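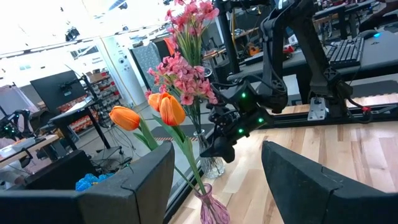

Two tulips are enough. I will defend this to anyone, including the very nice woman at the Ornavcombe market who tries every spring to sell me 40 of them in a bucket.

A big bunch looks wonderful for a day and then turns into a crowd. With a pair you get to know them! One stays shut and leans off to the side, the other opens out round and goes that lovely deeper red-orange at the base, and you notice all of it over your toast. The leaves matter too. Please stop stripping the leaves.

And put them in something small. A little pink glass vase with a crinkled surface will do more for an orange flower than any tall white jug, and I say this as someone who owned the tall white jug for years. Pink and orange together used to be thought a mistake – my grandmother would have moved one of them to another room – but on a pale wooden table they are the most cheerful thing I know.

Now, artificial flowers. I used to be a terrible snob about them, until a wet September in Ultby when the garden gave up early and I spent far too long in a shop choosing pink ones on green stems. I have been converted ever since. Stand them tall in clear ribbed glass, behind the real ones, and let each do its own job. The pink ones give you height all year, the tulips come and go in front, and when the tulips drop their petals you still have something to look at while you decide what to buy next.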